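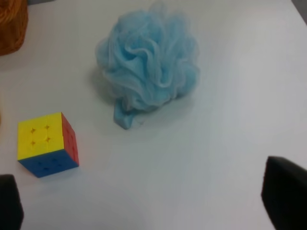

Trotdale publishes its bench notes for keeping a two-finger picking cell in good order

Plundby, 28 February 2024 – Trotdale has today put its full set of bench notes for the Rustier picking cell on its website, free for anyone to read, print or scribble on. I'm Urmila Dhillon, I run the service side here, and I was asked to write the announcement myself because I wrote most of the notes. So apologies in advance to anyone who was hoping for three paragraphs and a quote from the managing director. (There is a quote from the managing director. It's further down.)

The Rustier is our small tabletop cell: one arm, a gripper with two black fingers, a little camera at the wrist and a white table to work over. We sell it mostly to colleges and to packing firms who want to try handling mixed goods before they spend proper money. People put all sorts in front of it. A puzzle cube is a great favourite for checking grip, with its flat faces and clear edges, and a mesh bath pouf is a great favourite for making the whole thing look silly. Give a gripper both on the same table and you find out very quickly how well it has been set up.

Most of the calls I take are about setting up, or about the small jobs that get skipped after the first month. Very few are about anything broken. Last September Deepak Vishwakarma and I went back through the service log and pulled out 80 calls in a row. Deepak sorted them into heaps on the canteen table, and the biggest heap by a long way was the wrist camera: knocked, smeared, or put back on slightly crooked after cleaning. Second came finger alignment. The notes grew out of those two heaps.

What's in them

The notes run to 21 pages. The first part covers the table, and I know that sounds dull, but please read it. The cell has to know where the table surface is before it can do anything sensible, and it learns this by touching down at four points near the corners. Do this with the table clear. Do it again whenever the bench has been moved, even if somebody swears they put it back exactly where it was. We set our own benches so the far edge of the top sits 1220 millimetres from the wall, simply so the arm can't reach the sockets, and we've marked the floor with tape. You can choose your own distance, but do mark it.

Then comes the camera. The lens wants a dry microfibre cloth and nothing else to begin with. If there's a greasy mark that won't shift, use a drop of lens cleaner on the cloth, never straight on the housing. After cleaning, open the live view with the gripper fully open and look at the bottom corners. You should see a finger in each. If one shows much more than the other, don't panic, as the camera sits a touch off centre on some brackets, but compare it with the reference picture you saved on the day the cell was fitted. You did save one, didn't you? If not, page six tells you how, and it takes less time than making a cup of tea.

There's a section on light too. A matte white top is kind to the camera, but it still goes warm in one part and bluish in another depending on your windows and lamps, and a pale object can get a bit lost against it. We suggest one soft lamp to one side, left in the same position. Soft shadows are fine and even quite useful. Hard ones with sharp edges can be taken for part of the object, and then the fingers close on thin air.

Fingers get the longest chapter. Here is the short version, taken from the weekly check:

Power the arm down and wait for the status light to go out.
Wipe both fingers with a damp cloth, then a dry one.
Run a fingertip along the inside faces and feel for nicks or a raised edge.
Check the two screws at the root of each finger with the short key from the kit. Snug is enough.
Power up, open the gripper as wide as it goes, close it slowly on the setting block and look for daylight on either side.
If you see a gap, loosen the left finger only, close on the block again and tighten it while it's held.

That last step is the one people get wrong. They loosen both, everything drifts, and then they ring me on a Friday afternoon. Left finger only, please!

We've also put in a page on soft and stringy things. A pouf has a cord on it, and so do plenty of things that turn up in a mixed tray. If a cord gets drawn into the gap behind a finger, stop the arm at the button, power down and ease it out by hand along the direction it went in. Don't use the gripper to pull it free. I've replaced more than one drive belt after that particular bright idea – and they aren't quick to replace.

A small change to the kit

Alongside the notes we're changing what comes in the spares tin. From now on every new cell ships with a second pair of finger screws, a spare lens cloth and a setting block made in our own workshop by Narendra Goel. The old block was plastic and it wore at the corners. Narendra's is aluminium, 60 millimetres along the long side, and it has the word LEFT stamped on one face for reasons you can guess from the paragraph above. Existing customers can have one posted out free by writing to the service desk with the serial number from the back plate.

And the promised quote. "We used to treat the service notes as something private to the engineers," said Devendra Prajapati, managing director of Trotdale. "But our customers are the ones standing beside the cell every day. If a lecturer can sort out a crooked camera before the nine o'clock class, that is far better for her than waiting for one of our vans."

Madhu Pathak, who tried the draft notes on her own cell at the college in Plundby, sent them back covered in green ink, and they're much the better for it. She made me take out the word "nominal" everywhere it appeared. She also asked for the weekly check to fit on a single sheet that can be pinned up by the bench, so it does.

The notes can be read or downloaded from the support pages of the Trotdale website. No login is needed. Printed copies on wipe-clean paper can be ordered with any spares. We'll bring out a new edition when there's enough to put in it, and corrections are very welcome, in green ink or any other colour.

About Trotdale

Trotdale designs and builds small handling cells for teaching and light packing work. The company is based in Plundby, where it has its workshop, service desk and a demonstration room open to visitors by appointment.

Press and service enquiries: Urmila Dhillon, Trotdale, Plundby. Please say in the first line which of the two it is, as they both come to me.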